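Home Projects Notes Opinion Archive Contact

Leave the Cable Outside

Most home and shared-workshop robot builds I read about spend their effort on the gripper and the control software. I think the order is wrong. At bench scale, the part that decides whether a mug gets onto a peg is usually the cable, and the second is the camera mount. Both are treated as finishing work, to be tidied on some later Friday that never gets scheduled.

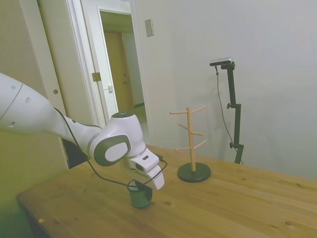
Birsen Taşdemir

The usual objection is that a loop of cable over the wrist is a cosmetic matter. I disagree. A loop has mass and stiffness, and both change with the pose of the arm. With the wrist low over a table, the slack has to go somewhere, and the likeliest place is the space between the finger and the object. A force threshold tuned in one pose will then trip early in another, and the builder will spend a weekend looking for the fault in software.

The standard remedy is to route everything inside a sleeve. I tried this in June with a Ginting sleeve and took it off after 4 days. It hid the cable and raised the bending stiffness, so the load on the last joint went up. An exposed cable with two clips and a measured amount of slack is easier to inspect and cheaper to replace.

My log covers 414 hanging attempts. Of the failures, 59 had cable contact noted before the mug reached the peg. I kept no such column for the first month, so the real figure is probably higher.

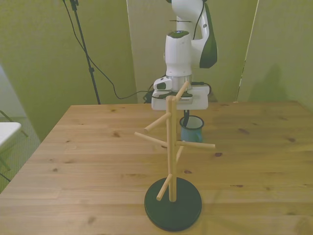
The same argument applies to the choice of task. A mug tree is a good test piece for a small shop: the pegs point in different directions, the handle leaves little clearance, and a miss is obvious. It also forces the wrist through enough rotation to expose bad routing early. Stacking blocks does not. A build can stack blocks for a month with a cable that would fail on its first angled peg.

As for cameras, I would fix the stand before calibrating anything. The Komano clamp I used held well enough until someone leaned on the bench. Bolting the stand to the floor plate took an evening. Recalibrating after each bump had taken more than 3,000 frames by then, most of them wasted.

I would rather see a plain build with a written cable length for every joint than a faster one without it. The Mastitz planner I run is slow, and I have no plans to replace it before the clips are right.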